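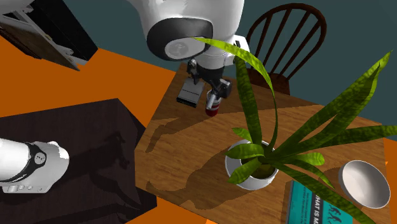

How long does it take to walk from Marnwood to Plisimbridge?

Eduardo Padilla took 19 days, with one long rest in the middle when his left boot split.

He tells me this over a very large breakfast, and he is already reaching for the map before the eggs arrive. Padilla spent most of his working life as a piano tuner, driving the same valley roads year after year, and he had always wondered about the footpaths he could see from the car. When he retired in December he finally went and bought the boots.

"I thought I knew that valley," he says. "I knew the road! The path is another country. You come over the ridge at Cruzado and there's a whole lake down there, and I had driven past it for thirty years with the radio on."

The ridge is the high point of the route at 3,530 feet, and he went up it in fog. He sat on a rock and ate cheese until the fog lifted, then stayed another hour because he couldn't stop looking. I have walked that section myself and I completely understand – the light up there is wonderful, even on a gray morning.

He carried very little. A tarp, a stove, two pairs of socks ("three next time, write that down") and a paperback he never opened. Most nights he was asleep before dark.

The best stop, he says, was Hultia, where the chapel has a stone over the door carved with the year 1728. There is a spring behind it with cold, sweet water, and a woman across the lane sold him plum cake through her kitchen window.

"I bought two slices and walked off, and then I went back and bought the rest of it."

Was he ever tempted to give up? "The fifth day. It's all gravel and cows. But a fellow mending a gate told me the woods started after the next bend, so I went to see."

He wants to walk it again in the fall, going the other way, and he has already circled the campsites in red.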